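Handout 6: Planning the purchase of a tabletop manipulation station
January 2023

Read this before the budgeting exercise. It covers what goes on a purchase plan for a robot arm station that handles cloth and small household objects, and the order in which to fill it in. Bring a copy of the blank sheet with you.

## 1. Start with the task

Write the task in one sentence before you ask for a quote. Our working sentence for this unit is: "The arm picks up a cloth by one corner and moves it near a table with cups and small containers on it." Everything on the sheet has to be traceable to that sentence. If a line item is not, it moves to the wish list on page two of the sheet.

Cloth needs clearance. It hangs well below the gripper, so the working height is the height of the gripper plus the full drop of the fabric. Measure the longest cloth you plan to use, held by a corner, and write that number next to the arm's reach.
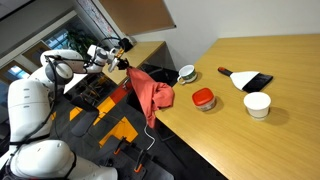
## 2. The four cost groups

Sort every item into one of these groups:

- **Arm and gripper.** Includes the controller, the power supply and the vendor's basic software license.
- **Mounting.** Base plate, stand or platform, clamps, bolts.
- **Cabling and protection.** Cables, straps, sleeves, spare connectors.
- **Workspace.** Table, chairs, lighting, objects, floor marking.

Students usually price the first group with care and guess at the other three. In the Brunton plan we study in class, the mounting group came to $1,934 and the cabling group to $206. Neither appeared in the first draft.

Cables routed along the outside of an arm have to follow every joint. Price straps and at least one spare of each cable. A cable that is too short limits the reach you paid for, so ask the vendor for the routed length and not the straight length.

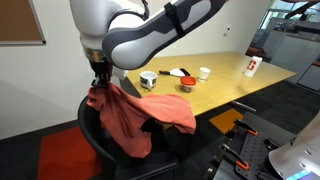

A perforated plate costs more than a plain one, but it allows the layout to change without drilling. Clamps are a separate line. Put the clamp count on the drawing first and copy it to the sheet afterward, so the two agree.

## 3. Comparing quotes

The two quotes in the class folder are from Voltside and Prondum. They are not laid out the same way. Voltside lists the gripper separately and includes shipping. Prondum bundles the gripper and leaves shipping out. Before comparing totals:

1. Copy both quotes into the four groups.
2. Mark anything missing from one quote with a zero and a question mark.
3. Write to the vendor about each question mark.
4. Compare totals only when the question marks are gone.

Check the expiration date on each quote. The Voltside one runs out in June, and a plan approved after that has to be priced again.

The annual service contract is $3,513 on the Prondum quote. Enter it once for each year of planned use. Do not fold it into the purchase price, because it usually comes out of a different account.

## 4. Workspace and objects

Objects are cheap and still need a line. For the cloth task, a mug, a paper cup, a lidded container and a scraper are enough to begin with. Buy duplicates of anything that can break or crush.

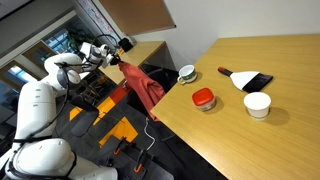
*Fig. 3. Gripper holding a cloth at the table edge, with tabletop objects set out.*

The Gallura plan budgets $201 for objects and replacements over one year. Use the same figure in your draft unless your object list is longer. Existing furniture goes on the sheet at zero cost, with its dimensions, so a reader can tell that it was considered.

Also record the items already in the room that limit where the station can go:

- wall outlets and which circuit they are on
- windows, if cameras will be used
- door width, for delivery of the base
- type of floor covering 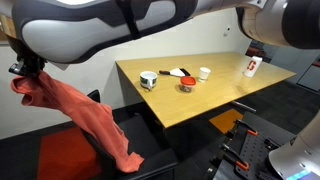 If a second arm is planned for the same table, draw both reach circles on the floor plan and shade the overlap. The second arm gets its own column on the sheet. Do not double the first column, as the software license and the table are normally shared.

## 5. What to hand in

One completed sheet, one floor plan to scale, and a half page explaining which quote you would accept. State the number of years you assumed for the service contract. Late sheets are accepted up to the start of the next unit, at reduced credit.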